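Zastumero parts fixture for PC building
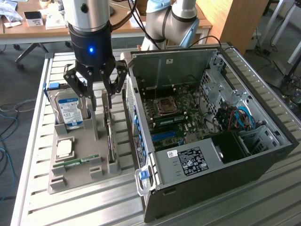 What it holds

One hard disk drive, stood on its end in the pocket at the back. One CPU, flat in its own square recess with the heat spreader facing up. One RAM module, lying in the holder in front of that. One card, upright in the narrow slot on the right. If you were hoping to park a screwdriver in it as well, we admire your ambition, but there is a perfectly good bench for that.

The Zastumero is 3D-printed in grey. We are asked a good deal about other colours. It comes in grey.

Why you might want one

Most people who build computers keep the loose parts in the lid of a box, or on the anti-static bag they came in, or on a chair. The chair is popular until somebody sits down. With the fixture beside an open case, each part has an address, and you can tell at a glance which one you haven't fitted yet. This has saved at least one customer from closing up a machine with the memory still on the bench, and he has asked us to stop telling people.

Using it

Lay the case on its side with the panel off and put the fixture to the left of it, or to the right if you are built that way. Load the drive first, as it is the tallest thing at the back and you will only knock the CPU reaching over it later. The CPU goes in last and comes out first. Lift it by the edges. The recess will not stop you putting your thumb on the underside, and neither, at this distance, can we.

The fixture suits a slotted aluminium workbench, where it can be bolted down through the base. It also sits happily enough on a kitchen table, though you may have to explain it at mealtimes.

The details

Length: 336 mm
Height at the drive pocket: 63 mm
Colour: see above
Fixings: four bolts and slot nuts, in a bag that is very easy to lose
Price: 95, delivery extra
Order code: Truranton 1,741 (the comma is part of the code, and we regret it too)

Also in the range

The Palma is the same fixture with a second RAM holder, for those who buy memory in pairs. The Trudasov is a plain tray with a lip round it. It outsells everything else we make.

Questions about fit should go to Leandro Aravena in the workshop. Please measure your card before writing to him.

Page last changed 13/01/2019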